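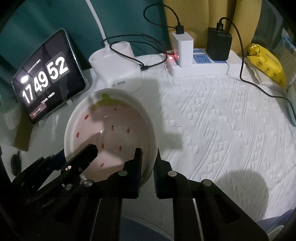
Gripper width arrives late compared to the wrist video: where do you correct it?

Home Forums Software Perception and Timing New posts Search

4 min read

rokeya_g
Hello all. I am writing the recording tool for our hand-held gripper, and I have a problem with time alignment. The video comes at 30 frames per second. The jaw width comes on a separate serial line, and our logger (Rullance, our own code) gives it a timestamp when the message is read, not when the width was measured. So the width is late, and the delay is not the same in every session.

You can see it well with the strawberry bowl. In the video the pads are already closed on the rim, but the width curve is still going down. In one session of 748 frames I compared by eye and the curve was behind during all of it. A policy trained on this data will learn to close too late, or so I am afraid.

I keep a tablet with a flip clock in the view, so I can compare the video with the wall time. My question is where the correction should be made: in the logger, or later when we convert the files for training?
Rokeya Gamage

mossy_encoder
In the logger. If the raw file has wrong times, every tool after it must know about the error, and one of them will forget.

kasun_s
I don't agree with mossy_encoder. Please keep the raw file exactly as it arrived, with the arrival time, and write the correction as a separate number beside it. We corrected inside the logger in the Kunari project. In August we found that our estimate had the wrong sign, and it was not possible to recover the old sessions with confidence because the code had been changed in between.

About the clock: it shows hours, minutes and seconds only. A single still where I read 17 49 52 can tell me the second and nothing smaller. You need the frame where the digit changes. Also a flip clock has an animation, so "where it changes" is a question of definition. Do you take the start of the flip or the end?
Kasun Sivakumar

rokeya_g
I take the first frame where the new digit can be read completely. I use the same rule every time, so I hoped the animation is a constant error.

kasun_s
Constant if the tablet draws it with constant speed. I would not trust this without a test. And even then, the clock gives you the delay of the camera against the tablet. It does not say anything about the serial line, which is the part that is bothering you.

rokeya_g
You are right, I mixed two problems in one post. Sorry.

dv_harrow
For the serial part you don't need any clock. Open and close the jaws 10 times at the start of each session, without an object. Measure the distance between the pads in the image, then cross-correlate this signal with the width from the serial line. The peak is your delay. We do it in Storkance, it is a short script.

One warning: resample both signals to a common rate first, and fit a small parabola over the peak. Otherwise you can only find the delay in steps of whole frames.

mossy_encoder
That assumes the delay is fixed inside one session. If the reading thread is blocked by the video writer, the delay will grow when the disk is slow. I have seen this. A calibration at the start would look perfect and the end would be bad.

dv_harrow
Then do it at the end also and compare. If the 2 values are different, look at the buffer before you look at anything else.

tinfoil_gasket
Can I ask a different thing? The pads in that view are black and the bowl is pink inside, so finding the pads should be easy there. But how do you track them when the object is dark too? With our dark mugs the segmentation joins the pad and the mug into one region.

dv_harrow
We do the calibration with nothing between the jaws, so the mug doesn't matter. During the task we never use the image distance.

rokeya_g
@tinfoil_gasket I had the same with a dark box. Now I search only in a narrow band where the pads can physically be, and this is enough for me. My bigger trouble is the clock reader. There is a white glare spot on the tablet to the left of the digits, and when I turn the gripper it can move over them. My script then returns nonsense, so I reject any reading that doesn't follow the last one.

kasun_s
Reject it, but log that you rejected it.

rokeya_g
Yes, I will add a column.

I tried the open-close method this evening. The delay at the start and at the end is not equal, the end is larger. So mossy_encoder was correct about the thread. I moved the serial reading into its own process and the values are now much closer. The raw arrival times stay in the file as Kasun said, and the offset goes to a small text file beside it.

mossy_encoder
Good. I would still put the device time in the message, if your firmware has space for it. Then you don't need to estimate at all.

kasun_s
You still need to estimate the offset between the two clocks, and the drift. But yes, it is better than the arrival time.

rokeya_g
The firmware is from Dissanayake and I can't change it myself. I will ask them if they can add a counter.

tinfoil_gasket
Please write here what they answer, we have the same board.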